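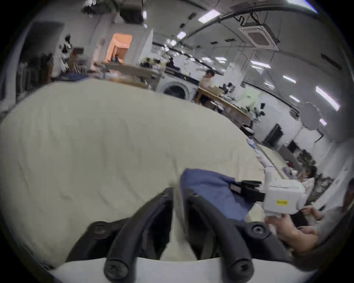
Garment Care Technician – Textile Rental and Repair

Skalska, Skinby site
Permanent, full time
Reference: 405

About the post

Skalska cleans, inspects, repairs and reissues workwear and hospitality clothing under rental contract. The Skinby site handles incoming garments from sorting through to dispatch. We are recruiting a Garment Care Technician to work in the inspection and repair section, reporting to the section supervisor.

The section receives garments after washing and decides what happens to each one: reissue, repair, re-wash, downgrade or withdrawal. Most of the work is inspection. Repair takes up the rest of the shift and is limited to the operations listed in the site repair schedule. Work outside the schedule, such as panel replacement on lined jackets, is sent to the workroom at Greniser.

Main duties

Inspect shirts, tunics, aprons, trousers and overalls for stains, seam failure, missing fastenings, abrasion, shrinkage and colour loss.

Grade each garment against the standard agreed for the customer account. Standards differ between accounts and the current version must be used.

Carry out lockstitch and overlock repairs to side seams, hems, pocket corners and cuffs.

Replace buttons, press studs and zip sliders. Full zip replacement is included for trousers and overalls.

Apply and remove heat-sealed labels and name badges, and check that the label agrees with the wearer record.

Record faults and repairs in Cui, the stock and job system used at both sites. Entries are made at the time of inspection and not at the end of the shift.

Identify recurring faults by garment type and report them to the supervisor. A seam that fails repeatedly on one style is normally a matter for the supplier and not for repair.

Keep machines clean and threaded, change needles at the set intervals, and report any fault that affects stitch quality or safety.

Working area

Inspection tables are covered in pale cloth, so that marks and loose threads on darker garments can be found quickly.

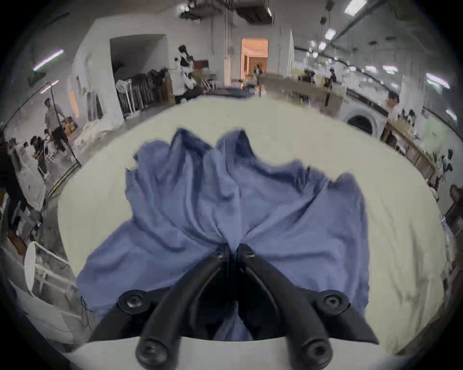
Hours and shift pattern

The section runs two shifts, early and late, and technicians alternate between them. The early shift starts at 6.30 am and the late shift at 2.15 pm. There is no night working in this section. Overtime is offered before peak contract periods and is voluntary.

Breaks are staggered so that the incoming rail is always staffed. The rota is issued in advance and swaps are permitted with the supervisor's agreement.

What we require

Experience of industrial sewing machines, gained in manufacturing, alterations, laundry repair or theatre wardrobe. Domestic machine experience alone is not sufficient for this post, though it may be considered for trainee vacancies when these arise.

Ability to recognise common fabric types by handle and appearance – in particular polyester-cotton blends, cotton drill and knitted polyester – and to select needle and thread accordingly.

Good near vision, corrected if necessary, and reliable colour discrimination. A colour matching test forms part of the assessment.

Ability to stand for long periods and to move loaded rails across a level floor. Height-adjustable seating is provided at the sewing stations. The inspection tables are used standing.

Accurate written record keeping in English. Fault codes are short but the free text field is read by other sections and by customers, and must be clear.

What would be useful

Experience of textile care symbols and of the effect of tunnel finishing on blended fabrics. Previous use of a barcode or chip-based garment tracking system. Knowledge of the requirements that apply to repairs on high-visibility and flame-retardant clothing. Training in the last of these is given to all technicians before they are permitted to handle such garments.

Training and probation

New technicians spend the first 3 weeks on inspection only, paired with an experienced member of the section. Repair work is introduced by operation, beginning with straight seams and hems. Each operation is signed off separately on the training record. Speed targets do not apply until the relevant operation has been signed off.

There is a probationary period, with a review at the mid-point and another at the end. Technicians who complete probation may apply for the two-site scheme, under which they work alternate months at Skinby and Greniser. Travel time between the sites is paid for those on the scheme.

Pay and benefits

Pay is by the hour on the technician scale, with the starting point set according to experience. A late shift supplement applies to all hours worked after 6 pm. Garment care technicians also receive:

Paid holiday, rising with length of service
Contributory pension
Workwear and safety footwear, supplied and laundered
Free parking and covered cycle storage at Skinby
Annual eyesight test

How to apply

Send a CV and a covering letter to the Skinby site office, quoting reference 405. The letter should state which industrial machines you have used, on what types of garment, and how recently. Please also state any period in the coming months when you would be unable to attend. Applications by agency will not be considered for this post.

Shortlisted applicants will be invited to a practical assessment at Skinby in November. The assessment consists of a graded inspection exercise, a seam repair, a button replacement and the colour matching test. Machines and materials are provided. Applicants may bring their own snips and thimble if they prefer – all other equipment must be left at reception. A short interview follows on the same visit.

If you need an adjustment to any part of the assessment, including additional time, seating or lighting, tell the site office when you accept the invitation. Requests are not seen by those marking the exercises.

All applicants will be notified of the outcome in writing. Unsuccessful applicants who attended the assessment may request their marked inspection sheet.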